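2021-03-01

**Stestley releases Jevel, a lap quilt pattern in two sizes**

Stestley has released Jevel, a new pieced quilt pattern by designer Lovisa Bakke. It is sold as a printed booklet and as a download, and covers a lap size and a twin size. Both are made from strips and half-square triangles, with no templates and no curved seams.

The lap size has some 200 pieces and the twin has 1204. Bakke drafted the first blocks in December and changed the border after the corners came out too bulky.

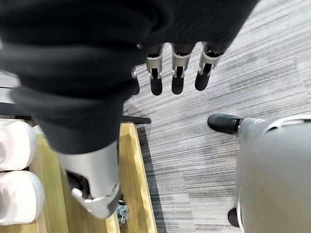 Cutting charts are given for yardage and for precut strips. Backing and binding are listed separately. Seam allowances are a quarter inch throughout, and pressing directions are marked on each diagram.

Kits in the Ñahui solids range can be ordered from Jastby while stock lasts. Shops can request wholesale terms through the Stestley trade desk.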